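Erkdale plant puts robot purchase off until March

Thu 24 October – Holub will not order its two-armed robots this year. The kitchen fittings maker had planned to buy six for its Erkdale plant, but will now start with two in March and decide on the other four once the first pair has been paid for.

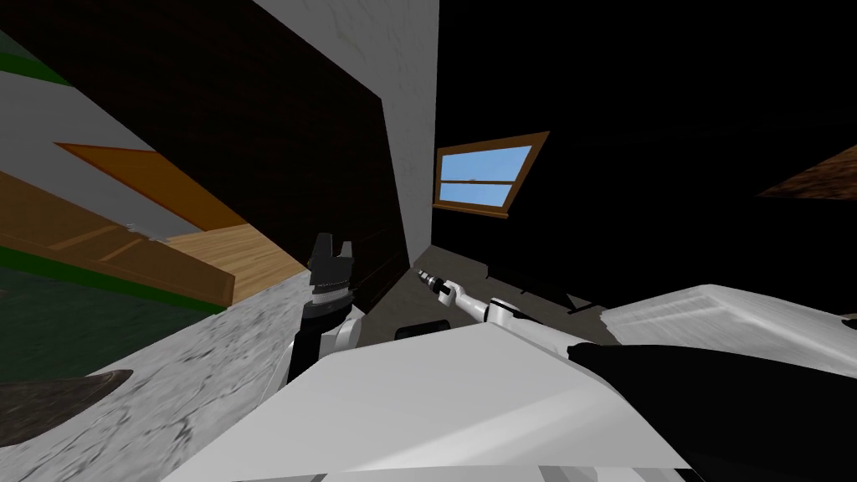

The company has set aside $3000 for simulation time before then. Dorkex, which is supplying the software, will run 100 trials on drawers and cabinets so that planners can settle on arm reach and floor space. Quotes for the grippers are still coming in – Sudon has sent one and a second is expected next week.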